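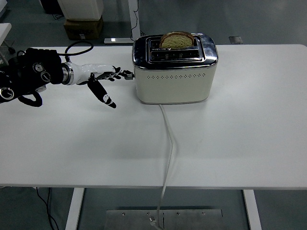
One slice in the toaster, cord across the table.

The Seal

The file arrived in November, in two boxes. Ingeborg Aigner signed for it, weighed both boxes on the mail scale out of habit, and put them on the shelf marked Pending.

The applicant was Pichler, a maker of mouth rinses. The product was Sarkex, an alcohol-free rinse sold in a blue bottle. The claim was that Sarkex, used twice a day, reduced bleeding of the gums. Pichler wanted to print the Gisia seal on the front label, at a width of 36 millimeters. Gisia charged a filing fee, a testing fee and an annual fee for the seal. All three had been paid in advance.

Aigner was the second reader. The first reader was Nantana Khunthong, who had trained as a periodontist and still kept a probe in her pencil cup. First readers worked on methods. Second readers worked on numbers. The two were not supposed to discuss a file until both forms were in, and for nine years they had eaten lunch at the same table and kept to this.

The main study had enrolled 802 adults at four clinics. Half rinsed with Sarkex and half with a colored placebo. Bleeding was scored at the start, at six weeks and at twelve. The protocol had been registered before the first patient was seen. The randomization list had been held by an outside firm called Pivgate, which also kept the database. Pichler had paid for everything, and this was stated on page two.

Aigner entered the scores into her own sheet. She did this by hand for the first clinic and by import for the other three. The averages matched. The dropout table matched. At twelve weeks the Sarkex group bled at fewer sites than the placebo group, and the difference was large enough to pass the Gisia threshold with a little room.

She ran it again without the fourth clinic, which was a thing she did with every fourth clinic. The difference fell below the threshold.

This proved nothing. Any study gets weaker when part of it is removed. She wrote that down. Then she took out each of the other clinics in turn, and the result held every time.

She opened the second box. It contained the examiner logs, which Gisia required and which few applicants expected anyone to read. Each log gave the patient number, the time the examination began and the time it ended. A full bleeding score takes a trained examiner twelve to fifteen minutes. At the fourth clinic, in the final week, the examinations took four. There were two examiners, and the logs were in the same handwriting.

Aigner read all of them. It took until the cleaning crew had come and gone. Some patients had been examined at the same minute by the same initials in different rooms.

The form had a box for "accept," a box for "decline" and a box for "request further data." She checked the third one. In the space below she wrote the patient numbers, the times and the page references. She did not write the word that had been in her head since the first page of logs. The space was for observations.

The next day she and Khunthong sat down to lunch. Khunthong had soup. Aigner had a cheese sandwich and cut it in half.

"Are you in?" Khunthong said.

"This morning. You?"

"This morning."

That was allowed. Neither said anything for a while.

"I timed myself once," Khunthong said. "On my brother. Full mouth, six sites a tooth, calling the scores out loud. I was quick in those days."

"How quick?"

"Eleven minutes."

Aigner put the sandwich down. "We should wait for the clerk to open the forms," she said.

"I'm talking about my brother," said Khunthong.

The clerk opened the forms at two. The same box had been checked on both. Khunthong had listed 36 page references and Aigner had listed more, and most of them were the same pages.

The letter to Pichler was one paragraph long. It asked for the appointment records of the fourth clinic and gave 300 days for a reply, as the rules required. Pichler answered in nine. The company thanked Gisia for its careful reading and withdrew the application. It did not ask for the fees back, and it did not mention the fourth clinic.

Under the rules a withdrawn file is closed without a finding. Aigner stamped both boxes, wrote the closing number on the lids – 1,531 – and took them down to the basement on the cart.

Sarkex went on sale in the spring without the seal. There was a display of it at the pharmacy near her bus stop. She turned one of the bottles around and read the back. "Clinically studied," it said, in white type.

She put it back with the label facing out and bought a tube of toothpaste.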